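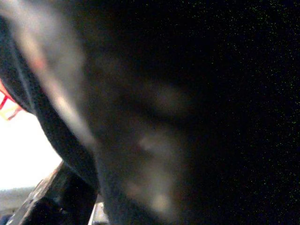
About Kurnico

Kurnico is a bookkeeping and payroll practice owned by Marloes Brouwer and Bram De Haan. We work mainly with cafés, trades and small farms, and most of our clients have fewer than 60 staff.

Marloes handles tax and year-end accounts. Bram looks after payroll, including awards, leave and super. Soo-ah Yang joined us from Pirnus and runs the monthly bookkeeping.

We charge a fixed monthly fee, agreed before we start. A catch-up on old records is quoted separately, from $400.

Our office is open from 9 am to 4.30 pm and there is parking behind the building. Cheques are no longer accepted. New clients are welcome at any time of year, although July is busy and you may wait 2 weeks for a first appointment.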